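Sorting Buttons: What I Did for My Second-Year Project
Report by Dalia Hegazy, supervised by Kálmán Mészáros

When I picked "small parts handling" from the project list I thought I'd be done by December with plenty of time for everything else. Ha! It's a much fiddlier subject than it sounds, and I ended up properly fond of it.

The question was simple enough. Grudalthorpe, the control panel workshop where Vilmos Szekeres works, keeps its used push-buttons and switches in one big crate, and whoever needs one has to rummage. He lent us 336 of them and asked for a sensible way of sorting them in small batches. My partner Tímea Barta took the paperwork side and I took the table side, so this half of the report is mostly about trays.

I settled on a blue plastic tray for the unsorted parts and a steel one for anything that had been dealt with. A mushroom-headed button won't stand up on its own, it rolls over on its cap and takes its neighbours with it, so the raised rim matters more than I'd expected. I tried a flat board first and spent half an afternoon under the table (never again).

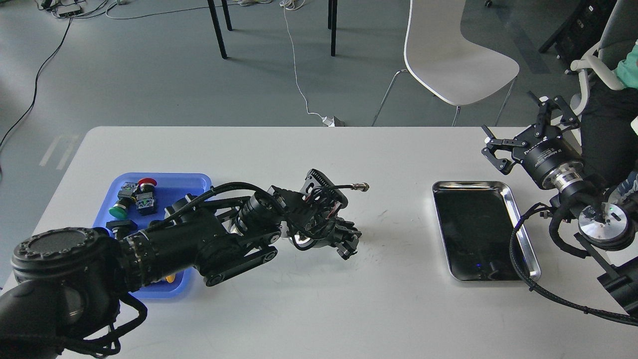
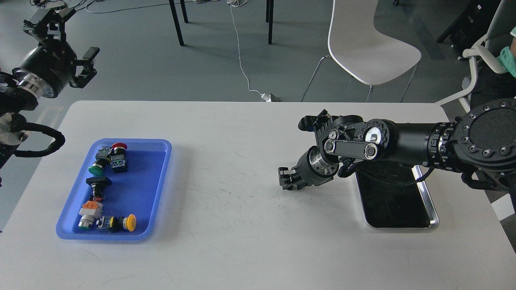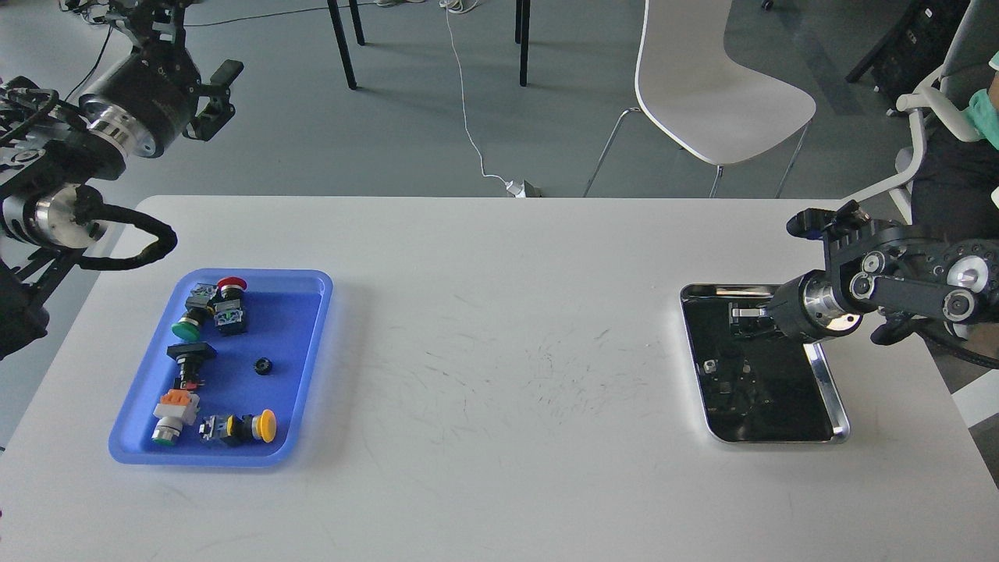
Mixed parts on the table, blue tray on the left.

My first plan was to sort purely by cap colour – red, green, yellow, black, done. It's lovely and quick, and anyone can do it without training. The trouble is that Vilmos doesn't search by colour. He wants to know what the contact block does, and two green buttons can be completely different underneath. The caps can be swapped over too, so a part sorted by colour today could be in the wrong box next month!

So the second plan goes by contact block first and cap second. You turn the part over, read the terminal markings, and only then look at the front. It was slower, and Tímea grumbled about the tiny print until we bought a magnifier with a lamp. Loose rings and odd terminal bits get a pot of their own, and we check that pot at the end of each batch.

Batch size was the other thing we argued over. I wanted big ones to get through the crate faster, but with a crowded tray the blocks catch on each other and you end up lifting two at once. Small batches felt slow and went better. We haven't tested that properly, so please take it as my opinion for now.

Still to do: labels for the boxes, and a try-out at the workshop with Dezső Jakab, who has never seen our system and has promised to be rude about it.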